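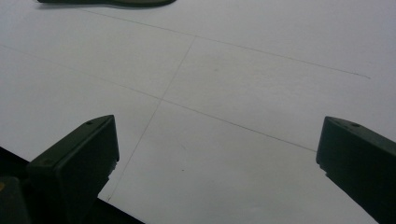 I've been making board games at my kitchen table for longer than I care to admit, and today I get to tell you that one of them is finally coming out in a proper box. It's called Drirklow, it's for two players, and you can order it from this morning. Every game I've made has begun the same way, with faint pencil lines crossing on something flat and white, and an awful lot of rubbing out. Drirklow had more rubbing out than most!

Friday, April 15, 2022 - Rerkach Games

So what is it? You and a friend are rival salt traders in the made-up river port of Dobos. You each have a fleet of barges, a warehouse that's always too small and a harbour master who changes the rules when you least want him to. A game takes as long as a pot of tea and a second pot of tea. My sister says it's mean. I think it's only mean if you play it the way she does.

We paid for the first printing through pre-orders, and 1,803 of you put your names down before we'd even settled on the colour of the barges (they're green, sorry to the orange camp). I'm still a bit stunned by that. Thank you, all of you.

The rules changed a lot over the winter. Shakuntala Tomar, who edited the rulebook, sent my first draft back with 168 comments on it, and she was right about nearly all of them. We still disagree about the flood card. It's staying in.

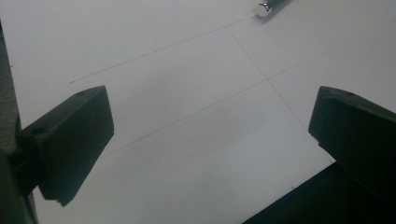 What you get and when

The box holds the board, the barges, the cards, a cloth bag for the salt and a rulebook you can read in one sitting. Pre-orders go out first, then the shops. If your local shop would like to stock it, ask them to drop us a line and we'll sort out a demo copy.

There's an add-on as well, Drirkell, which brings in a second river and a very annoying toll bridge. That one's due in September. You don't need it to enjoy the main game, but I do love that bridge.

I'm happy to chat to anyone writing about games, big site or tiny newsletter - just get in touch through the press page and ask for me.

Devendra Rastogi
Designer, Rerkach Games 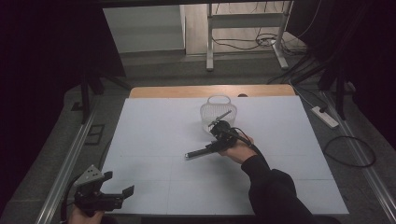
White basket on a board marked out with grid lines.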